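3.2 Trays, tables and the habit of sharing

Before we come to the interviews themselves, it seems only fair to say a word or two about the things people eat and drink from, because our respondents kept bringing them up long before we had thought to ask. The tray in particular came into the talk again and again, often with a good deal of affection, and Figure 3 shows a plain red one.
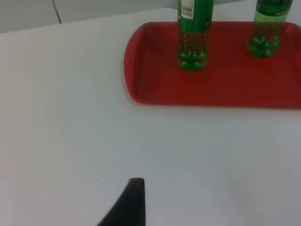
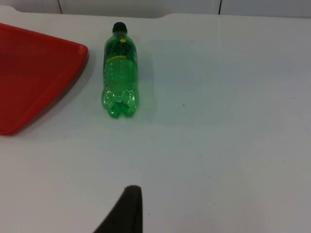
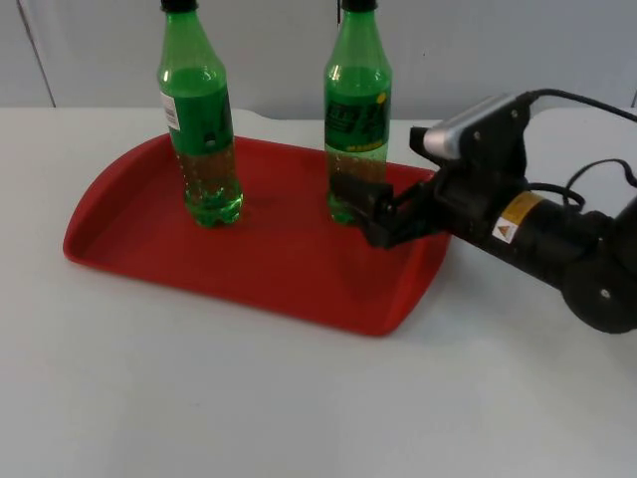
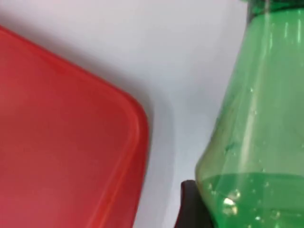 Figure 3. A red tray on a white tabletop.

Does carrying food on a shared tray change how long people stay at the table?

In our data, people who fetched food for others on one tray stayed longer than those who each carried their own, and the gap held in all 3 of the lunchrooms we studied.

The lunchrooms belong to Yimyam, Istard and Dudaletti, three workplaces that were kind enough to put up with us from November onward. Between them they gave us 2,384 meal records, and 432 of those involved a tray carried on behalf of somebody else. We had expected the number to be smaller, and I will admit that the first draft of this section had hardly any room for it.

What struck us most, reading back over the interviews, was how lightly people spoke of the whole business. One woman at Istard told us she had been bringing soup to the same two coworkers for so long that she no longer asked whether they wanted any - she simply took three bowls. A man at Dudaletti said that he sat down with his team mostly on the days when it was his turn to carry, and that on other days he was just as happy at his desk with a sandwich.

Vichien Onsri, who coded the interviews, sorted these remarks under "turn-taking" at first and later moved them to "company," where they sit now. The change matters for Table 4, in which 40 remarks appear under the second heading. Readers who would like to compare the two versions will find both in the Trirnico appendix, along with the wording of every question we put to the diners.

We should add that Yimyam moved its lunch hour partway through the study. Meals from the week of the change are left out of the length-of-stay figures but kept in the interview material, where several people had plenty to say on the matter.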